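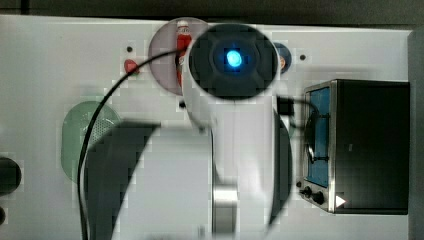 Drainage rate in a kitchen strainer depends less on the total open area than on how water films behave at each hole. Surface tension holds a film across a small opening until the weight of water above it breaks the seal. The same tension makes a highlight on a wet surface hard to tell from one on polished metal, such as the vertical bands on a silver cylinder over a white tabletop. Side lighting separates the two.

Chidubem Okafor, a materials engineer at Brunton, tested 12 strainers for Kivaso. Each received 4 liters of water at a fixed pour height. The fastest cleared in 29 seconds.
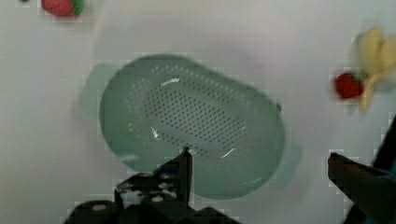 Pale green colander with a perforated bottom panel.

Hole edges mattered more than expected. Molded plastic often keeps a thin raised lip, and the lip traps water. Okafor recommends a coarse brush and a rinse from the underside. Results for steel mesh will follow in June.

Filed under: Home Science / Materials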